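Cloddale Pantry Rack: Set-Up and Everyday Use
Section 7. Loading the rack and keeping your cans in order

By now your rack should be standing level and all the little plastic feet should be on (if one has rolled under the stove, please go and find it before you read any further, because a full rack is a heavy thing to lift later). This section is all about the cans themselves: what goes where, how to keep the old ones moving forward, and what to do with the half can of tomatoes left over after supper.
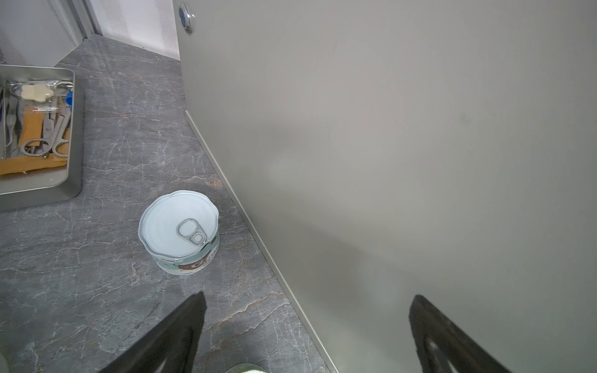
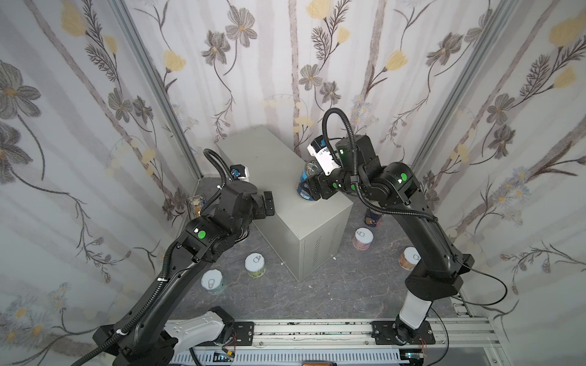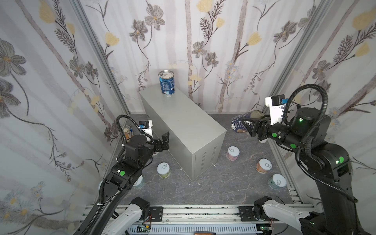

A reader of our last edition wrote to ask whether it was really worth the bother of dating every can, when there's already a date stamped on the end. We understand the feeling! The stamped date tells you when the maker would like you to eat it, and it's often printed so faintly that you need a flashlight. Your own date, written large on the front, tells you how long the can has been living with you, and you'll be able to read it without taking anything off the shelf.

Before you start

You will need a damp cloth, a dry cloth, a marker that doesn't rub off on metal, and the sheet of Lultham shelf labels from the accessory bag (part 522, the pale green sheet). The labels peel best at room temperature, so if your box has been sitting in a cold garage, bring the sheet inside for a while first.

Clear a stretch of counter or table big enough to spread everything out. It always takes more room than you think it will, and you'll be glad of the space when you come across four kinds of beans.

Loading for the first time

1. Take out every can you own, including the ones at the back of the high cupboard. Wipe each one with the damp cloth and then dry it well, especially in the groove under the rim, where water likes to sit.

2. Look each can over as you dry it. Set aside any that is swollen, leaking, badly rusted, or dented along a seam or at the rim.

CAUTION: Do not open or taste food from a swollen or leaking can. Wrap the can in a bag and put it out with the trash, somewhere pets can't get at it, then wash your hands and wipe down the surface where it stood.

3. Write the month and year on the front of every good can. If you can't remember when you bought it, use the current month and put a small question mark next to it.

4. Sort the cans into tomatoes and fruit, vegetables, beans, soups, and meat or fish. Your own groups may be different, and that's perfectly fine so long as everyone in the house can follow them.

5. Fit the lowest tier first. Big cans go here. The tier holds 13 standard cans in a single row, or fewer of the wide ones.

6. Load each row from the back end, oldest can first, so that it rolls down to the front. The newest can should go in last.

7. Stick a Lultham label on the lip of each row and press it down firmly with your thumb.

NOTE: Short, wide cans (tuna, chicken, some pet foods) don't roll well. Stack them on the flat top shelf, two high at most, with the oldest on top.

NOTE: If you have the older Zorkstead side rails, the rows are slightly narrower and the last can may stick. Turn the small white knob a half turn to the left and try again.

Keeping it going

When you come home from the store, load the new cans from the back before you put away anything else. We've tried leaving it until the evening and the bag was still by the door at breakfast.

Tomatoes, pineapple and other acidic foods lose their flavor sooner than the rest, so we like to use them within 12 months of bringing them home. Beans and plain vegetables are more patient. Keep the rack in a cool, dry spot, well away from the oven and the hot-water pipes.

After you open a can

Spoon whatever you don't use into a clean glass or plastic container with a lid, write the date on it, and put it in the refrigerator right away. Plan on eating it within a few days.

CAUTION: The edge of an opened can is sharp, and so is the lid. Never push a lid down with your fingers, and rinse cans with a brush or under running water.

The Baláž can drainer sold with some racks clips to the front rail. It can go in the dishwasher on the top shelf only. For cleaning the rack itself, see Section 8.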